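Section 4. Setting Up the Ring

The Drudmont ring ships in two crates and a canvas bag. Set it up on a level floor with at least 40 inches of clear space on every side. Two people can do the work, but the corner posts go up faster with four.

1. Lay the base beams out in a cross and bolt them to the center plate. Leave the bolts finger tight for now.

2. Stand one post at each corner and slide the lower pin through the sleeve. The pin handle faces out, away from the ring.

3. Hang the side rails between the posts. When all the rails are seated, go back and tighten the center plate bolts.

4. Set the deck boards across the beams, starting from the timekeeper's side. The boards are numbered on the underside. Board 3 has a notch for the center beam and will not sit flat anywhere else.

CAUTION: Do not stand on the deck until every board is down. A single board can tip if you step on the end of it.

5. Unroll the foam and butt the edges together. Do not overlap them.
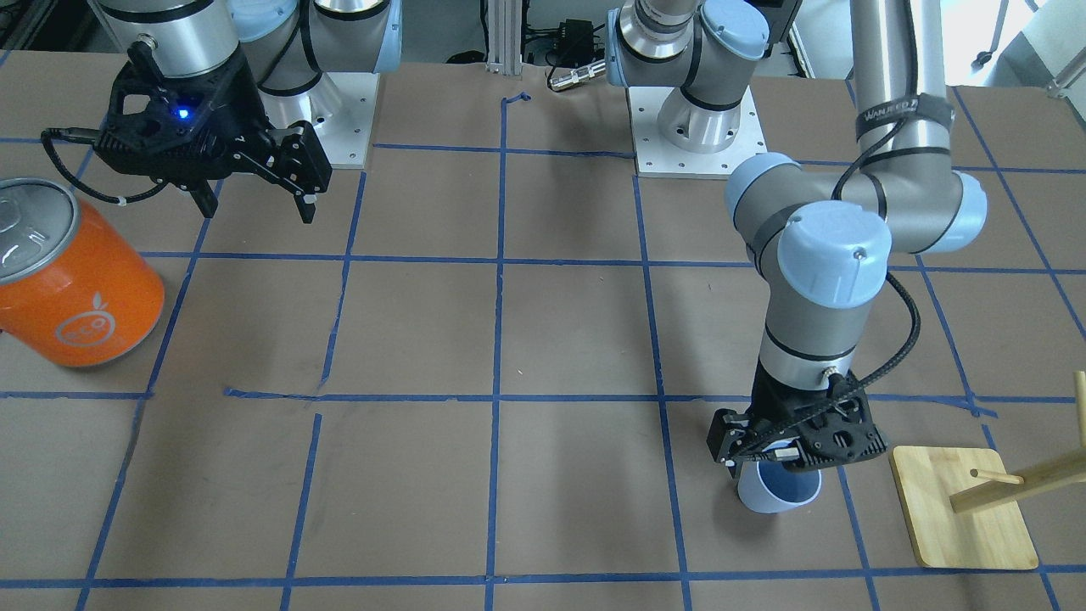 The canvas goes on next, and it should be pulled from the middle of each side toward the corners. Lace it under the rails with the cord supplied. If wrestlers will be rehearsing before the show, you may want to mark positions on the canvas for lockups, rope breaks and tag corners. Strips of blue masking tape laid out in squares will do, and the lines can be a little wavy without causing trouble. Peel all tape before the doors open.

6. Thread the bottom rope first, then the middle, then the top. Connect each rope to the turnbuckles with the hooks facing down.

7. Tighten the turnbuckles a few turns at a time, moving from corner to corner. If you tighten one corner all the way first, the posts will lean.

8. Fit the turnbuckle pads and tie them at the back. Attach the apron last.

NOTE: Ropes stretch during the first few shows. Check the tension again at intermission.

CAUTION: Keep everyone off the ropes until the post pins have been checked by the person in charge of the crew.

Replacement pads and lacing cord can be ordered from Kudlow under part number 263. Older Bikden rings use a shorter cord, so give the ring model when you order. For questions about post alignment, ask for Szymon Rutkowska in the parts office.

Taking the ring down is covered in Section 5.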